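Schmieder watercolour heads to auction with a question mark over its past

A small winter landscape which spent years above a sideboard in Tadholm is to be sold next month, and the saleroom handling it would like bidders to believe it has found a lost work by Plallik.

It may have done. The evidence so far is thinner than the press release.

The watercolour shows a frozen mill pond with a row of bare willows behind it. It is signed in the lower corner with a single initial, P, and nothing else. Plallik, who taught drawing at the Schmieder school and sold very little while he was alive, signed his surname in full on almost everything that has come down to us. The saleroom, Flirness, says he used the initial on work he gave away. It has pointed to one other picture signed in that manner, and that one has no paperwork either.

The estimate is £300 to £500 if the work is sold as "attributed to" the artist. Flirness has hinted that it could go a good deal higher, and mentions that a signed Plallik of similar size made £1,530 the last time one came up. That picture came with a letter from the artist and a bill from his framer. This one comes with a story.

The story is that Plallik lodged with a family in Tadholm for one winter and paid part of his rent in pictures. The present owners, who have asked not to be named, say the watercolour was handed down with the house and that there were once five of them. Four are said to have been lost in a flood — nobody can say which flood, or in what year. A local directory does list a lodger at the address, but gives only the word "artist" and no name.

None of this means the family is mistaken. Plenty of honest pictures have lost their papers, and a man paying his landlady in watercolours would hardly have written her a receipt. But the catalogue entry moves from "by tradition" in the first line to "painted during his Tadholm winter" in the third without anything in between to earn the change.

There has been no test of the paper. Flirness says this would cost too much for a lot at this level, which is a fair point at £300 and a weaker one if it really expects the picture to pass a thousand. The back has not been looked at either, as the frame is sealed and the owners would like it left that way until after the sale. A buyer might feel differently.

The saleroom has also made much of the willows, saying they match a page in one of Plallik's sketchbooks. The page is reproduced in the catalogue, at a size a little bigger than a postage stamp. There are certainly trees on it. Whether they are these trees, or even willows, is hard to judge, and the school that keeps the sketchbook says it has not been asked for a better copy.

The picture will be on view at Flirness for the whole of the week before the sale, from 10am each morning, along with 30 other lots from the same house, most of them furniture and china. Buyers pay the usual premium on top of the hammer price. The catalogue's small print reminds them that an attribution is an opinion, and that the sale will not be undone if the opinion later changes.

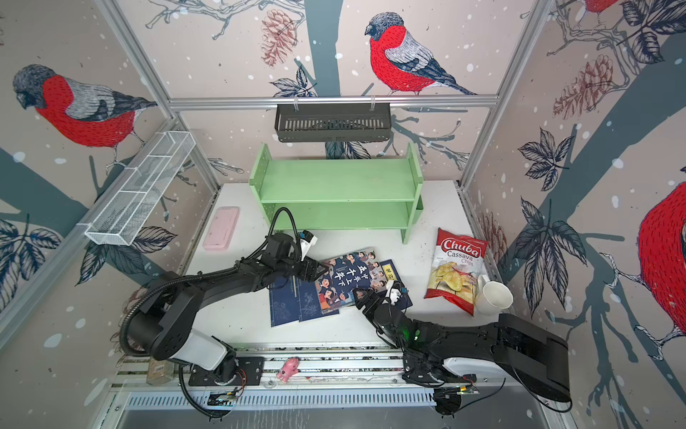 Red-breasted bullfinches and pine cones on the walls
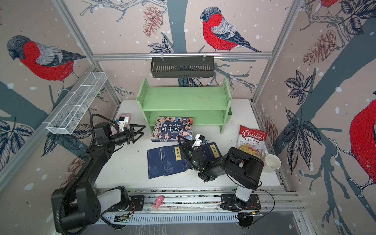

Malte Ehlers thinks the initial is the least of the difficulties and would sooner see the frame opened, adding that he would bid on the watercolour as a nice view of a pond and pay nothing extra for the name.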